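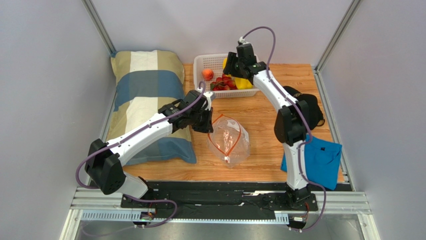

Cahier d'atelier — demandes d'accès aux documents, suivi

4 mai 2020

Repris ce matin le dossier de Stuvcombe. La première demande est partie en janvier, par courrier simple, et je n'en ai pas gardé de preuve d'envoi. Erreur à ne pas refaire. La mairie répond qu'elle n'a rien au registre, donc le délai n'a jamais commencé à courir pour elle. Renvoyé le texte par la messagerie du service, avec accusé de réception activé. Copie dans le dossier partagé, sous-dossier 7.

Reformulé l'objet au passage. L'ancienne version demandait « tous les documents relatifs au marché Talteo », formule bien trop large. La nouvelle demande trois choses : le contrat signé, ses avenants, les bons de commande. Si on veut les échanges de courriels, on fera une demande à part.

Tastley : réponse reçue, 18 pages en PDF, scannées de travers et sans couche texte. Passé la reconnaissance de caractères deux fois. Le premier passage confond les 1 et les l dans les références de factures, le second est meilleur avec le contraste poussé. Restent 9 lignes illisibles dans le tableau des pages 11 et 12, je les ai laissées vides dans le tableur et surlignées en jaune. Ne pas les remplir à l'estime.

Les montants occultés sont tous dans la même colonne (prix unitaires). Le total par lot est lisible, lui. Le service invoque le secret des affaires sans autre précision. À mon avis ça se discute pour le lot 2, où le total est de 2000 pour une seule unité : le prix caché se lit à côté. Je le signale dans le courrier de relance, sur un ton neutre.

Outil Pollock : la version installée sur le poste du fond n'envoie plus les rappels d'échéance. Le calcul de la date est bon, c'est l'envoi qui échoue sans message d'erreur. En attendant, échéances recopiées à la main sur la feuille collée près de l'imprimante. Merci de la tenir à jour si vous envoyez quelque chose.

À faire :
— relance Tastley, brouillon à relire par quelqu'un d'autre que moi
— vérifier que l'accusé de Stuvcombe est bien arrivé et l'enregistrer en PDF
— renommer les fichiers du sous-dossier 7 (commune, date, objet, dans cet ordre)
— regarder le journal d'envoi de Pollock

Pas touché au modèle de saisine, l'ancien reste valable pour l'instant.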